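5.2 The Grip Width Fault (or, how we lost most of June)

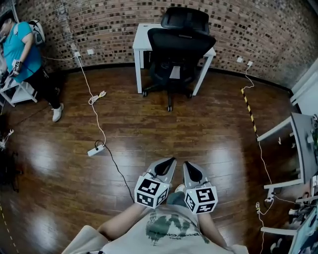

So I should own up to the bit of this project that went badly, as I think it's more useful to other groups than our success rates are. We recorded 1,763 demonstrations with the hand-held grippers at Bravwood, and 732 of them had to come out of the training set. That hurt!

The trouble was in the finger opening. Our software (Grulska, described in Section 3) works out how far apart the two fingers are by looking at the printed markers on the gripper. When it loses sight of a marker it is meant to flag the reading as missing. What our version did was hold the last good value and carry on as if all was well, so a hand could close on a cup and the log would still say "open" for a second or more afterwards. Nothing crashed and no warning came up, and the plots looked lovely and smooth, which in hindsight should have made us suspicious.

We only caught it when the first policy went onto the Makris arm on a Monday morning. It reached for the cup very nicely, stopped in the right spot, and then lifted with its fingers wide open. Then it did the same again. I spent most of that day blaming the arm (sorry, arm) and swapped the finger motor before I thought to play a recording back next to its own log.

There was a safety side to this as well, and I don't want to skip over it. On the second day of testing the policy made the opposite mistake: it stayed shut when it should have let go, and dragged a tray of cups towards the person at the stop button. She hit it in time and the tray stayed on the table. Our force limit never tripped, as the pull was well under the value we had set for lifting. We have since given dragging its own, much lower limit.

The repair to the code was 2 lines. Missing readings are now marked as missing, and any recording with a long gap gets thrown out before training (see Figure 4 for the demonstration setup). We also play back a handful of recordings at the end of each session, before the grippers are put away. I had hoped to rescue the bad recordings using the Ovik hand tracker, but its clock drifted too much against ours and I gave up after a week.

Figure 4. Recording demonstrations with hand-held grippers. Marker cubes sit at the base of the fingers.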